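Plisotham Savings Opens Its Ninth Branch, and the Coffee Is On

BRELGATE – Plisotham Savings, the member-owned credit union that has looked after household accounts in this part of the valley for a good long while now, is very happy to announce that its newest branch will open its doors in Brelgate this December. It will be the ninth branch in the family, and the first on the east side of the river, where members have been asking for one (kindly, and then a little less kindly) for several years.

The branch sits on Khaemba Street, in the old shoe store next to the pharmacy. Many people in town bought their school shoes in that building, and we have kept the big front windows and the bench under them, so anyone waiting for a ride or a friend is welcome to sit down whether they bank with us or not. Inside there are three teller windows, two private rooms for loan talks, and a children's corner with books. Parking is behind the building, with the entrance off the side lane.

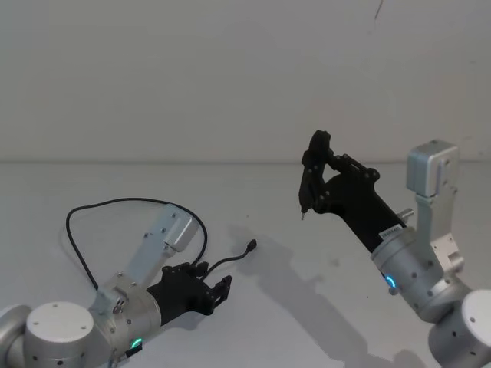 Hours and services

The Brelgate branch will be open from 9 in the morning until 5 in the afternoon on weekdays, and until noon on Saturdays. The night deposit box is on the lane side and can be used at any hour. Members will find all the things they are used to at our other branches: checking and savings accounts, car and home loans, cashier's checks, free notary service, and a coin counter that members may use at no charge. Safe deposit boxes come in two sizes and will be rented in the order that requests come in, so please do speak up early if you would like one.

We are also bringing over the Drollar Club, our savings program for children, which began as a small idea at the main office and now has 1,855 young savers in it. Each child gets a passbook – a real paper one, with a stamp for every deposit – and a small gift when the book is full. Joining takes a parent or guardian, a first deposit of any size, and a few minutes at the counter. We have seen children bring in birthday money, lemonade money and one very heavy sock full of dimes, and all of it was welcome.

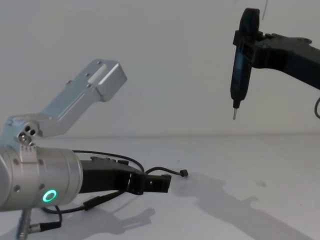
Do I need to open a new account to use the Brelgate branch?

Your present account works at every branch, with the same number, the same card and the same checks. If you would like Brelgate listed as your home branch for mail and annual meeting notices, ask any teller and it can be changed while you wait.

Lending in Brelgate has been part of our work for a long time already, even without a counter in town. Over the years members here have come to us for first cars, new roofs, and the start-up costs of a good many small businesses, and most of them drove across the bridge and back to sign their papers. It is a real pleasure to be able to save them the trip. The seven people on the new branch staff all live on the east side, and several moved over from other branches, so longtime members are likely to see a face they know.

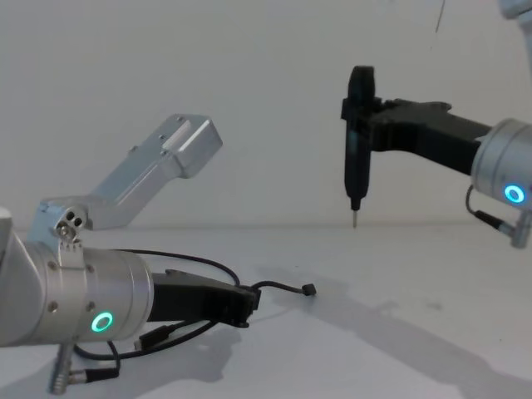 Opening week

Everyone is invited to stop in during opening week for coffee, cider and cookies from the bakery down the street. New members who open a checking account that week will have their first box of checks printed free. A food pantry barrel will stand by the front door through the end of the month, and canned goods, rice, cereal and baby formula are the items the pantry needs most.

About Plisotham Savings

Plisotham Savings is a not-for-profit credit union owned by its members. Anyone who lives, works, worships or goes to school in the valley may join with a small opening deposit. Questions about the new branch may be asked at any teller window, or by calling the main office during business hours.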